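An open day at Firnero: one two-arm cell, and the people who keep it going

I signed up for the Firnero open day on a whim, drove 90 miles to get there, and would happily do it again next weekend. The date was 4 August 2018, hot enough that the car seat burned my legs, and there was already a line at the sign-in desk when I pulled up. I had expected a big hall with a rope around it. What we got was a kitchen, with a real tiled wall and real clutter, and a two-arm cell set up to work among the dishes.

The other visitors split up between the talks and the coffee. I stuck with the cell nearly all day, and with Lorraine Entwistle, who looks after it. She has a binder for it as thick as a phone book (page 1 is a list of every mistake made in the first month, which I loved). The cell is known in the building as Ekimon. I asked where the name came from and got three different answers from three people, so I'll leave that one alone.

We started with the cables, which surprised me. I'd have started with the grippers! But Lorraine is firm that cables are where the trouble is. Each arm has black cable running outside the links, and the slack has to be right. Too short and it tugs when the wrist turns. Too long and it swings out and catches on whatever is on the table. Her method is to move the arm by hand, very slowly, to the far end of every joint, and watch the loop the whole time. She then does it again from the other side. She let two of us try it, and I was amazed how much a loop can change shape with one turn of the wrist.

Then she went on to the grippers and the little cameras on them, and the talk got good.

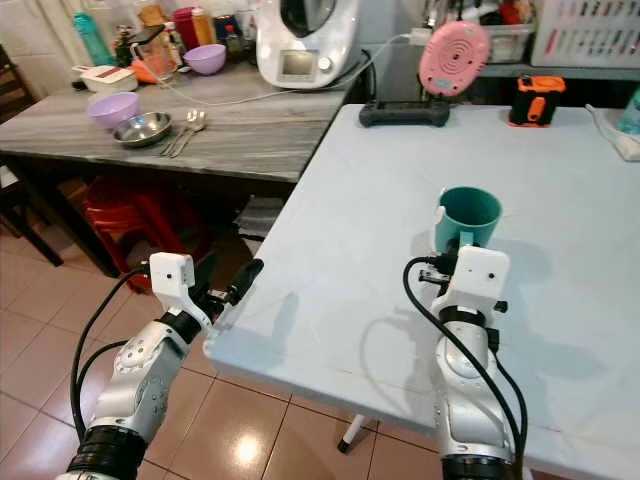 Both arms at the corner of the folding table, with the teal cup in the right gripper.

The cup is a fine test piece, it seems to me, with that handle sticking out on one side. Lorraine talked for a good while about grip force. The setting for a plastic cup is low, and she showed us in the binder how it had crept up over the winter as people nudged it "just a bit" after every drop. The cure was to put it back where it began and clean the fingers. Dirty fingers slip, people add force, and the next thing you know you have a squashed cup and a hot motor. She wipes the fingers at the start of each session with a lint-free cloth and plain water, and has banned hand cream for anyone who touches them – that got a laugh, but she meant it.

The lenses get the same care. One fingerprint on a gripper camera softens everything up close, and up close is all that camera is for. She uses a blower first, then a lens tissue, one pass, and throws the tissue out.

Somebody asked how often the whole thing is checked. The answer is by cycles, with a counter in the software for opening and closing each gripper. The left one stood at 1,436 since its last service and the right one at 584. The gap comes from the kind of jobs they had been running, which lean hard on the left. I had never thought of a robot as left-handed before.

After lunch (egg salad, very good rolls) we went back for the part I liked best, which was calibration. You have to tell the system where the two arms are in relation to each other, and it's easy to knock that out of line. A bumped base will do it. So will a screw that has worked loose at a camera mount. Lorraine marks each screw head with a thin line of paint that carries over onto the part next to it, so if the line is broken, the screw has turned. There are 19 painted screws on the cell and she touches every one with her finger as she goes, saying the numbers under her breath. The paint pen lives in her shirt pocket.

The check itself is simple enough to follow. Bring the left gripper to a known point, note the reading, bring the right gripper to the same point, note it again, and compare. If the two disagree by more than the limit in the binder, you stop and look for the cause before you touch any numbers. She repeated that part for the younger people in the group. Correcting in software for a loose screw works right up until the screw moves again.
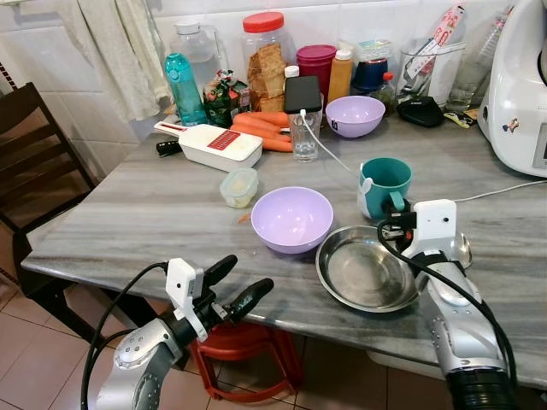 Do the cameras have to be recalibrated every time a gripper is cleaned?
Only if the mount was loosened or bumped. Wiping the fingers and the lens leaves the calibration alone, though Lorraine runs the quick two-arm check afterward anyway.

What struck me, standing next to it, was how ordinary the surroundings were. A mug, a round steel plate, purple-ish bowls, a heap of carrots, a grater. Things at different heights, shiny things, see-through things. A clear glass is hard for a camera to make out, and polished steel throws light back at it. I grew up around packaging machines at Boltetti, where my dad fixed the same filler for years, and over there every bottle came down the line in the same spot. A tabletop like this one is a different sort of problem.

There was a short spares talk near the end from a man named Debnath, who covers purchasing. He keeps one full set of fingers and two cables per arm on the shelf, and he wants a third cable before October. He passed around a worn cable so we could feel the stiff section where it had been bending. You could find it with your eyes shut. I'm told the cure is to replace the cable, log the cycle count, and go back and redo the slow walk through every joint.

I bought a mug on the way out and got home after dark. If they run it again, go early and stand near Lorraine, and wear comfortable shoes – there are hardly any chairs.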